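The Patient Art of Brown Paper

6 min read
Last updated 9/9/24

Kristaps Toom wraps things for a living, and he will tell you so with a grin and then spend a good ten minutes explaining why it isn't as funny as it sounds. He runs the packing table at Sepp, a small shop that mails out stoneware, candles and the odd lamp, and he has been doing it for 17 years. When I called to ask if he would talk to me about paper, he said, "Which side of the paper?" and I knew I would need a second cup of coffee.

We sat down in the back of the shop on a slow morning, with a plate of rye cookies between us. I wanted to know how he got started.

"My grandmother wrapped everything," he said. "Jars, shoes, a sandwich for the train. She kept her paper in a drawer, folded in quarters, and you did not take a new piece if there was an old one that would do. So I grew up thinking a drawer full of paper was something every house had."

These days his paper comes on rolls from a supplier called Dranico, and he goes through a fair amount of it. Last September the shop sent out 1,468 parcels, his busiest month so far, and he remembers it mostly as the month his thumbs hurt. He used to buy a thinner sheet, 70 grams, and still likes it for candles, but for bowls and mugs he wants something with more body that will hold a crease and stay put while you reach for the tape.

I asked what most of us get wrong at home, when we're down on the living room floor at midnight with a birthday present and no scissors.

"The floor!" he said, and laughed for quite a while. "Please, get up off the floor. Use the kitchen table. Move the fruit bowl and wipe up the crumbs, and give yourself a whole clean surface to work on."

His other big thing is letting the paper lie down before you put anything on it. Paper that has been on a roll wants to go back to being a roll, he says, and if you fight it with one elbow while you measure with the other hand, you end up with a crooked edge and a bad mood. He turns it curl side down, smooths it from the middle with his forearm and goes off to do something else – fill the tape dispenser, write a label, eat a cookie.

"You don't need a perfect edge," he told me. "People see a bit of a wave along the top and they trim it, and then they trim the other side to match, and now the sheet is too small for the box. Leave it. It goes under the fold anyway."

He likes a light-colored table, too, so that he can find the border of the sheet without bending down to look for it, and he likes a big piece that covers most of the top with a little white left showing.

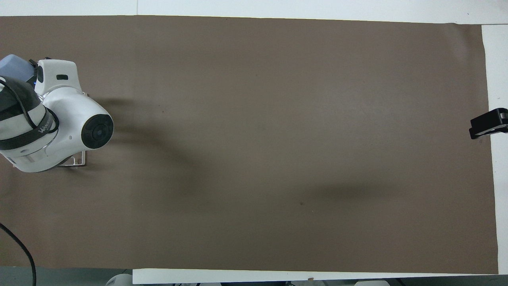

String, tape and the box from the attic

On tape, Kristaps is stricter than I expected. He uses two pieces on a small parcel, and if it needs more, he unwraps it and starts over. String he saves for presents, tied in a flat bow so the next box can sit on top.

And yes, he does reuse paper, just as his grandmother did. He irons it on low with a dish towel over it, and stores it flat under the guest bed at home. "My wife has asked me about this," he said, and took the last cookie.

Comments

marnie_b: I have been on the floor with the tape stuck to my sleeve every December of my adult life. Clearing the table this year, I promise!

Zendside: Does the iron trick work on paper that's been folded small? Mine keeps the lines no matter what I do.

Paula R.: My grandmother had that drawer too. Hers had rubber bands in it as well.

oldtwine: Two pieces of tape is optimistic if you have kids helping.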